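Preguntas frecuentes: cuidado, secado y doblado de los paños verdes

28 ago 2019
Por Yvette Després

Reunimos aquí las consultas que más llegan al servicio de ropa blanca de Gauthier sobre los paños de color verde agua. Las respuestas valen para la serie Tetov en sus dos tamaños, salvo donde se diga otra cosa.

¿Hay que lavar el paño antes de usarlo por primera vez?

Sí. Sale de fábrica con un apresto que le quita absorción. Un lavado corto, sin suavizante, es suficiente. Si después de ese lavado el agua sigue resbalando por la superficie, repita el ciclo con la mitad de detergente.

¿Se puede usar suavizante más adelante?

No lo recomendamos. El paño queda más agradable al tacto durante unos días y seca peor. Quien ya lo haya usado puede recuperar el paño con dos lavados seguidos sin ningún producto.

¿A qué temperatura se lava?

A 40 grados para uso normal y a 60 si ha estado en contacto con grasa. Por encima de 60 el verde pierde intensidad. Lávelo aparte de la ropa blanca las primeras veces.

¿Por qué mi paño se ve más claro que el de la muestra?

El color cambia mucho con la luz. Sobre una superficie blanca el mismo verde puede parecer menta pálido y, con menos luz, tirar a turquesa. Para comparar dos paños, póngalos juntos en la misma mesa. Si aun así hay diferencia, mire la etiqueta: el lote 916 se tiñó en un tono algo más frío y no se considera defectuoso.

¿Cómo lo dejo antes de doblarlo?

No hace falta que esté liso. Basta con ponerlo en el centro de una mesa despejada alrededor, con espacio a los dos lados, y localizar un borde o una esquina que sobresalga. Se empieza por ahí. Tirar del centro de la tela solo aprieta más las arrugas. 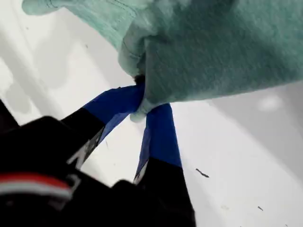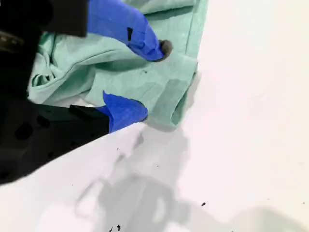
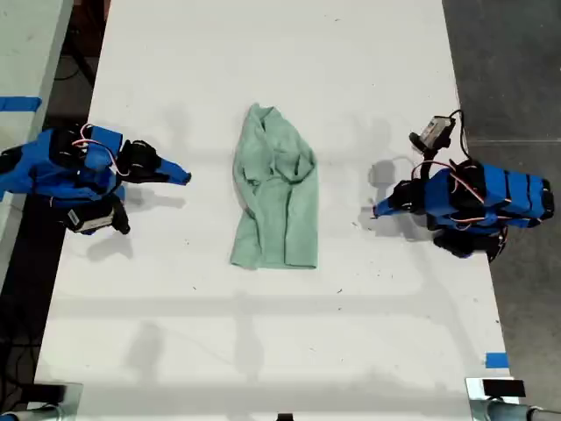
El paño verde sobre la mesa blanca, todavía sin doblar.

¿Por dónde conviene coger la tela?

Por el dobladillo, con poca tela entre los dedos. Si se coge un pellizco grande se forma un pliegue que luego hay que deshacer. En los paños grandes es más cómodo sujetar dos puntos opuestos y separar despacio hasta que desaparezcan las ondas.

No encuentro las esquinas, ¿qué hago?

Siga el borde con la mano hasta llegar a una. Cuando la tenga, sujétela y continúe por el mismo borde hasta la siguiente. Con esas dos ya se puede extender el paño entero.

¿Cuál es el doblado estándar?

Por la mitad a lo largo, otra vez por la mitad a lo largo y después en tres a lo ancho. El modelo grande queda en un rectángulo de unos 18 centímetros de ancho. En el pequeño se omite el segundo doblez.

¿Sirve cualquier mesa?

Sí, siempre que sea lisa y esté limpia. En una superficie clara se distinguen mejor los bordes de un paño verde. Las mesas con mantel no van bien, la tela se engancha y arrastra el mantel.

¿Se planchan?

No es necesario. Si se quieren planchar, a temperatura media y por el revés. Alisar con la palma de la mano desde el centro hacia fuera quita la mayor parte de las arrugas.

¿Pueden ir a la secadora?

Sí, en programa suave. Sáquelos en cuanto termine el ciclo. Los que pasan la noche hechos una bola dentro del tambor conservan las marcas hasta el siguiente lavado.

¿De qué están hechos?

Del 97 % de algodón. El resto es fibra elástica, que ayuda a que el paño recupere la forma. El modelo anterior, que se vendió hasta mayo, no la llevaba y encoge un poco más.

¿Dónde se compran los repuestos?

En los almacenes de Stavbridge y Zusbridge, en paquetes de 2. No se venden sueltos. Para pedidos de empresa hay que indicar el tamaño y, si se quiere igualar el tono con paños ya comprados, también el número de lote.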